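Vorführtag für Greifarme bei Morer: Was mitnehmen, worauf achten?

Lesezeit: 5 Minuten

kleinserie_nord

Hallo zusammen,

wir sind ein kleiner Betrieb mit 5 Leuten und montieren Sensorgehäuse, runde Kunststoffteile, oben flach, außen glatt. Das Umsetzen aus der Kiste in die Prüfaufnahme machen wir bisher von Hand. Das geht, ist aber eintönig und bindet immer jemanden, der woanders fehlt. Einen Roboter haben wir nicht und auch keine Erfahrung damit.

Morer in Grorville macht demnächst wieder einen Vorführtag. Laut Einladung laufen dort mehrere Arme mit verschiedenen Greifern, man kann sich die Abläufe ansehen und mit den Technikern sprechen. Für uns sind das fast 70 Kilometer, also mindestens ein halber Tag weg, und zu zweit fällt das bei uns schon auf.

Ich habe mir vorher ein paar Filme im Netz angesehen. Da klappt natürlich alles. Man sieht einen Arm, der ein Teil aufnimmt und irgendwo ablegt, und dann kommt ein Schnitt. Wie viele Versuche danebengingen und wie lange jemand vorher daran eingestellt hat, steht nirgends. Ich befürchte, dass es vor Ort ähnlich läuft und wir am Ende mit einem Prospekt nach Hause fahren.

Konkret möchte ich wissen:

Kann man dort eigene Teile mitbringen, und werden die dann auch gegriffen? Oder wird nur das fertige Programm gezeigt?

Auf was achtet man bei so einer Vorführung, wenn man selbst keine Ahnung von Greifern hat? Ich kann beurteilen, ob unser Teil hinterher verkratzt ist, aber viel mehr auch nicht.

Und muss man vorher schon wissen, welche Taktzeit man braucht? Bei uns liegen 24 Teile in einem Tray, und ein Tray sollte in der Zeit durch sein, in der die Prüfung davor das nächste freigibt. Genauer habe ich das nie gemessen.

Kaufen wollen wir an dem Tag auf keinen Fall. Es geht erst mal darum, ob sich das Thema für uns überhaupt lohnt. Danke im Voraus.

handhabung_west

Ich war im Februar dort, mit einem Kollegen aus der Instandhaltung. Meine Angaben beziehen sich auf diesen Termin, beim nächsten kann es anders aufgebaut sein.

Zur Anmeldung: Eigene Teile sind möglich, müssen aber vorher angekündigt werden. Im Formular gibt es dafür ein Feld, das man leicht übersieht. Wer nichts einträgt, kann seine Teile zwar zeigen, sie werden dann aber nur in die Hand genommen und besprochen. Wir hatten Maße, Gewicht und ein Foto geschickt und bekamen am Nachmittag einen eigenen Platz am Arm. Am Vormittag wäre es mir lieber gewesen, da war weniger los.

Der Tag beginnt mit einem Vortrag. Den kann man sich zur Hälfte sparen, es geht viel um die Firma und um Förderprogramme. Danach verteilen sich die Leute auf die Stationen. An der ersten wird mit Sauggreifern gearbeitet, an der zweiten mit Parallelgreifern, und dann gibt es noch eine, an der man den Arm selbst mit der Hand führen darf. An die letzte würde ich früh gehen. Man bekommt dort schneller ein Gefühl dafür, wie sich so ein Arm verhält, als durch Zuschauen.

Die Techniker beantworten auch unbequeme Fragen. Ich habe nach Fehlgriffen gefragt und bekam eine Liste am Bildschirm gezeigt, in der sie verzeichnet waren. Der Vertrieb war bei demselben Thema deutlich wortkarger. Also nicht am Stehtisch fragen, sondern direkt an der Anlage.
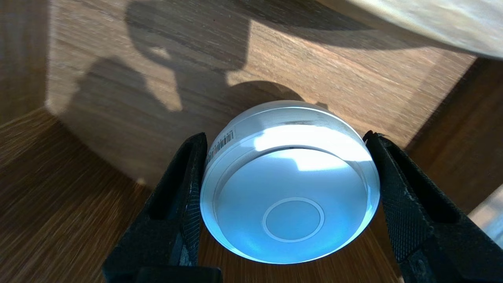

Für runde Gehäuse wie eure würde ich mir vor allem die Greifstelle ansehen. Glatte Zylinder lassen sich von zwei Seiten gut halten, aber die Backen haben an der Rundung wenig Auflage, und das Teil kann sich dabei verdrehen. Achtet deshalb darauf, wie es zwischen den Fingern steht, und nicht nur darauf, ob es oben bleibt. Bei dem weißen Teil oben klebt das Etikett mit dem Barcode seitlich auf der Rundung, und die linke Fingerspitze liegt knapp darunter an. Wenn ihr eure Gehäuse auch am Umfang beklebt, müsst ihr klären, ob die Drehlage beim Greifen überhaupt erfasst wird. Sonst sitzt der Finger irgendwann auf dem Etikett, und euer Scanner hat danach ein Problem. Am inneren Rand desselben Fingers sieht man auch helle Scheuerstellen. Fragt an der Anlage, was ein Satz Finger kostet, wie lange er hält und ob ihr ihn selbst wechseln könnt.

Das zweite Thema ist Licht. Glänzende weiße Kanten geben in direkter Sonne einen kräftigen Reflex, und der Schatten vom Arm liegt dann auch noch mit im Arbeitsbereich. Ich habe gefragt, ob die Teile bei wechselndem Licht noch erkannt werden. Die Antwort war, dass man in der Fertigung normalerweise abschattet und eine eigene Beleuchtung setzt. Das ist in Ordnung, gehört aber in die Kalkulation. Wenn eure Prüfaufnahme am Fenster steht, nehmt ein Handyfoto vom Arbeitsplatz mit, am besten eins vom Vormittag und eins vom späten Nachmittag.

Zur Taktzeit: Ihr braucht keine Studie. Nehmt eine Uhr und messt bei euch ein paar Trays am Stück, einschließlich Holen und Wegstellen. Mit dieser Zahl könnt ihr vor Ort etwas anfangen. Lasst euch dann einen kompletten Durchlauf zeigen, ohne Unterbrechung, und schaut selbst auf die Uhr. Unsere Vorführung lief anfangs mit reduzierter Geschwindigkeit, das wurde auch so gesagt. Auf Nachfrage haben sie hochgestellt. Das Ablegen war danach spürbar unsauberer, und der Techniker hat die Bahn kurz vor der Ablage wieder langsamer gemacht. Solche Dinge sieht man nur, wenn man stehen bleibt.

Was ich mitnehmen würde: gute Teile, aber auch ein paar schlechte. Also welche mit Grat, mit schief geklebtem Etikett, mit Staub drauf, eben so, wie sie bei euch aus der Kiste kommen. Dazu ein Originaltray und, falls das geht, die Prüfaufnahme oder ein Muster davon. Unser Fehler war, dass wir nur saubere Teile aus der Endkontrolle dabeihatten. Die ließen sich alle greifen. Zu Hause wussten wir dann nicht mehr als vorher.

Ein Angebot kam später per Mail, ohne Druck. Wir haben bisher nicht bestellt, was aber an einem Umbau bei uns liegt.

schrauber_tapsell

Kann man machen, muss man nicht. Wir waren vor längerer Zeit bei so etwas und fanden es zu voll. Parkplätze gibt es hinter der Halle, vorne wird man weggeschickt. Essen war gut.

Wenn ihr nur umsetzen wollt, nehmt einen Sauger. Flache Oberseite, leichtes Teil, da braucht kein Mensch Finger.

dimport_anwender

Dem Sauger würde ich nicht so pauschal zustimmen. Eine flache Oberseite reicht nicht immer. Wenn auf der Fläche ein erhabener Ring oder eine Vertiefung liegt, muss der Sauger entweder ganz innerhalb oder ganz außerhalb sitzen, sonst zieht er Nebenluft. Bei kleinen Gehäusen ist der Platz dafür schnell knapp. Dazu kommt Staub auf den Teilen. Wir hatten damit regelmäßig Aussetzer und haben am Ende einen Filter nachgerüstet, der auch gepflegt werden will. Außerdem braucht ihr für die meisten Sauger Druckluft am Platz. Bei einem Elektrogreifer reicht eine Steckdose.

Umgekehrt braucht ein Parallelgreifer Platz neben dem Teil. Schaut in euer Tray: Wenn die Gehäuse darin dicht an dicht liegen, kommen die Finger nicht dazwischen. Dann ist entweder der Sauger doch die bessere Wahl, oder ihr braucht andere Trays. Das sollte man vor dem Besuch wissen. Es lässt sich mit einem Messschieber am Küchentisch klären.

Noch etwas zur Vorbereitung. Wir arbeiten mit der Steuerung von Dimport und haben beim Kauf zu wenig danach gefragt, wer das Programm später ändert. Beim ersten neuen Gehäuse mussten wir jemanden kommen lassen. Ich würde mir bei Morer deshalb zeigen lassen, wie man eine Ablageposition verschiebt. Nicht vom Techniker vorgeführt, sondern selbst am Bedienteil. Wenn die Person von euch, die später damit arbeiten soll, das nach kurzer Einweisung hinbekommt, ist das ein brauchbares Zeichen. Nehmt also diese Person mit und lasst lieber den Chef im Betrieb.

Zur Sicherheit: Auch wenn die Arme dort ohne Zaun laufen, heißt das nicht, dass es bei euch ohne geht. Das hängt vom Teil, vom Greifer und vom Tempo ab, und beurteilt wird die ganze Anwendung. Fragt, ob die Beurteilung im Angebot enthalten ist. Bei uns war sie ein eigener Posten und nicht der kleinste.

kleinserie_nord

Danke für die Antworten. Das Feld für die eigenen Teile hatte ich im Formular tatsächlich leer gelassen, ich habe es nachgereicht und eine Bestätigung für den Vormittag bekommen. Bei unseren Trays ist zwischen den Gehäusen wenig Luft, ich messe das noch nach. Etiketten haben wir auch, allerdings auf der Unterseite. Fenster ist vorhanden, Südseite, Fotos sind gemacht.

Ich packe eine Kiste mit guten und schlechten Teilen und nehme die Kollegin aus der Prüfung mit. Wenn wir zurück sind, schreibe ich hier, wie es war.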